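Skesberg Cider Cooperative
Minutes of the members' meeting, 2021-05-08 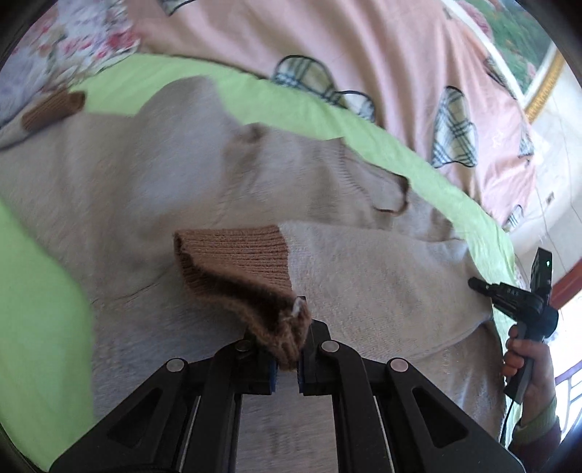

Knit sweater, light grey-beige with brown cuffs.

Present: Jae-in Ki (chair), Seul-gi Wang, Brenda Gaete, Si-woo Woo (minutes)
Apologies: Ok-hee So

1. Previous minutes
Approved with one correction. The press was serviced by Wellex, not by Rarkton.

2. Pressing report
Seul-gi reported 1,677 liters in tank from last fall. Of this, 689 liters is the dry batch, ready to bottle. The rest stays on the lees for now. Tank 3 still has a slow drip at the lower valve. Si-woo will replace the gasket.

3. Bottles
Rarkton has raised its price on the brown half-liter bottle. Brenda has a quote from Yeon that is lower but does not include delivery. She will ask for a delivered price and email it to members. No order until then.

4. Pear trial
Jae-in proposed a small perry batch in September, up to 50 liters, using fruit from the lower orchard. Seul-gi asked that it be kept out of the main tanks. Agreed.

5. Tasting room
Opening hours stay as they are. Groups limited to 8. Brenda to update the sign and the web page.

6. Other business
Ok-hee sent a note asking about the label proof. Jae-in has it and will forward it.

Next meeting to be set by email.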